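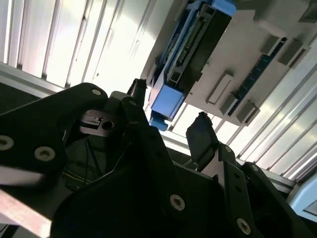 Bolts on a black plate, gray metal clamp block in the middle.

Ningsih Wattimena
March, 9:14 PM

OK, I have to talk about bolts, screws and nuts for a while, because I spent the whole winter sorting a giant pile of them and I have never been happier with a hobby. Thread!

It started with a bucket. The hardware store in Plurkville was clearing out its back room and had a bucket of mixed fasteners by the register for $11. I lifted it, nearly dropped it on my foot, and paid the man.

Got it home, tipped it onto an old bedsheet, and just stared. Wood screws, machine screws, carriage bolts, wing nuts, cotter pins, a couple of drawer pulls, one brass key that fits nothing in my house. Heaven.

My first sort was by looks, and it was a mistake! I had lovely little piles by color and head shape and then found out that two bolts that look like twins can have completely different threads. Started over. Didn't even mind that much.

What you want first is a thread gauge. It's a little fan of metal leaves with teeth on the edge, and you try them against the bolt until one sits down into the thread with no light showing. That click of "yes, this one" is so good.

Then calipers for the diameter. I have a plain set from Ismont with a dial on it, secondhand, a bit stiff in the cold. You don't need anything fancy. A card with holes in it will get you most of the way.

Fun thing if you're new to this: on a metric bolt the pitch is the distance from one thread to the next, and on an inch bolt people usually give you the number of threads per inch. So a bigger number means coarser in one system and finer in the other. I wrote this on masking tape and stuck it to the lamp.

Also, the markings on the heads mean something! On a lot of inch hex bolts, three radial lines is grade 5 and six lines is grade 8. Metric ones often have numbers like 8.8 or 10.9 stamped right on top. I had been looking at these my whole life and thought they were decoration.

I kept a tally in a notebook, of course I did. Final count of wood screws: 390. Machine screws: 167. I stopped counting washers at 200 and put the rest in a jam jar, where they look very pretty on the windowsill.

Facundo Núñez from my old pottery class came over to see it (he asked! I did not make him) and picked out a square-head bolt and went quiet. His grandfather's workbench had the same ones. He took four home, and now he's looking for nuts to match.

Slotted screws: I love how they look and I do not love using them. My plan is to save the nice brass ones for switch plates and picture frames, where they get turned once and then left alone for twenty years.

Storage, since two of you asked already. I tried egg cartons (too shallow), baby food jars (great, heavy), and now I'm on a used Vamik cabinet with the small clear drawers. One drawer sticks. I gave that one to the cotter pins.

LABEL BY SIZE AND LENGTH. Please. I labeled one drawer "good short ones" in January and have no idea what I meant.

Rust: a soak in white vinegar overnight, a scrub with an old toothbrush, a rinse with a pinch of baking soda in the water, then dry them right away in a warm oven or with a hair dryer. A wipe of light oil after that. Don't do this with the shiny zinc-plated ones, the vinegar will eat the plating.

And if a bolt is stretched, bent or chewed up in the threads, let it go. I have a coffee can for scrap and it goes to the metal yard on Carrasco Street when it's full. Same for anything unmarked that somebody might be tempted to use on a brake or a ladder.

Has any of this been useful? Yes!! I fixed the wobbly kitchen chair, the mailbox door, the handle on the big soup pot, and my neighbor's gate latch, all from the bucket. The soup pot had been held together with a twist tie.

Still hunting for one thing: a left-hand-thread nut to go with a lonely left-hand bolt I found near the bottom. If you have one rolling around in a drawer somewhere, send me a message and I will trade you wing nuts. I have so many wing nuts.

Next up is the box of hinges. I've opened the lid once and closed it again. Probably this weekend, with the radio on and a big pot of tea.

38 replies · 112 shares · 640 likes

© Ningsih Wattimena · Contact · Back to top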